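Acrylglas kleben: was ich vor dem ersten Versuch gern gewusst hätte

15.01.2025

Im Juli habe ich angefangen, mir eine Abdeckung für den Plattenspieler zu bauen. Die alte Haube hatte einen Riss quer über die Vorderkante, und ein Ersatzteil gab es für das Modell nicht mehr. Also Acrylglas, zugeschnitten bestellt, fünf Teile, sechs Millimeter stark. Bezahlt habe ich am Ende mehr als geplant, weil ich den Deckel zweimal brauchte. Dazu gleich.

Der Zuschnitt kam von Kastton und war sauber. Die Kanten waren gesägt und nicht poliert, was fürs Kleben in Ordnung ist. Man sollte sie trotzdem mit einer Ziehklinge abziehen. Ich habe das bei den ersten beiden Teilen gelassen und sehe den Unterschied heute noch: In der Fuge hinten links stehen kleine Bläschen, vorne ist sie klar.

Beim Kleber gibt es im Grunde zwei Sorten. Die dünnflüssige läuft von selbst in die Fuge und löst das Material leicht an. Sie verzeiht keine schiefe Kante. Die dickere Sorte füllt kleine Spalten, braucht aber länger und quillt gern heraus. Ich habe mit der dünnen angefangen, mit einer Spritze und feiner Kanüle. Das Zeug riecht stark. Fenster auf, Handschuhe an, und die Schutzfolie nur so weit abziehen, wie man muss. Zieht man sie zu knapp ab, kriecht der Kleber darunter und hinterlässt matte Flecken. Genau so ist mein erster Deckel im Abfall gelandet.
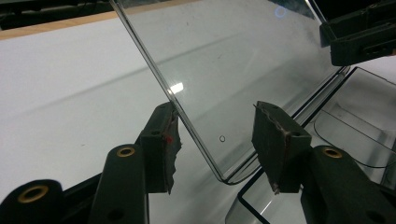
Keabetswe Le Roux schrieb mir dazu, sie würde Acryl nach dem Sägen immer erst tempern, also im Ofen langsam erwärmen und wieder abkühlen lassen, sonst kämen die Spannungsrisse nach ein paar Wochen von allein. Bei dicken Platten sei das kein Luxus. Bei ihr sei einmal ein ganzer Kasten an den Fugen gerissen, nachdem sie ihn mit Glasreiniger abgewischt habe.

Das mit dem Reiniger kann ich bestätigen, zumindest an einem Reststück. Alkohol auf einer frisch gesägten Kante, und am nächsten Morgen zogen sich feine Linien hinein. Seitdem nehme ich lauwarmes Wasser mit einem Tropfen Spülmittel und ein weiches Tuch. Getempert habe ich nicht. Mein Backofen hält die Temperatur nicht genau genug, und der Deckel hätte sowieso nicht hineingepasst.

Zum Ausrichten der Seitenteile habe ich zwei Winkel von Fumik benutzt und alles mit Malerkrepp fixiert. Schraubzwingen würde ich weglassen, der Druck presst den Kleber aus der Fuge. Die Klebung braucht einen Tag Ruhe. Ich habe sie nach 17 Stunden bewegt, das hat gehalten, empfehlen will ich es nicht.

Die Scharniere waren dann noch ein eigenes Thema. Normale Metallbohrer haken beim Austritt ein und reißen das Material aus. Ich habe einen alten Bohrer stumpfer angeschliffen, ein Holzbrett untergelegt und langsam gebohrt. Die Löcher sind etwas größer als die Schrauben, damit sich die Haube im Sommer ausdehnen kann.

Inzwischen sitzt sie auf dem Gerät – vorne liegt sie sauber auf, hinten rechts fehlt ein knapper Millimeter. Da kommt noch ein Streifen Filz drunter.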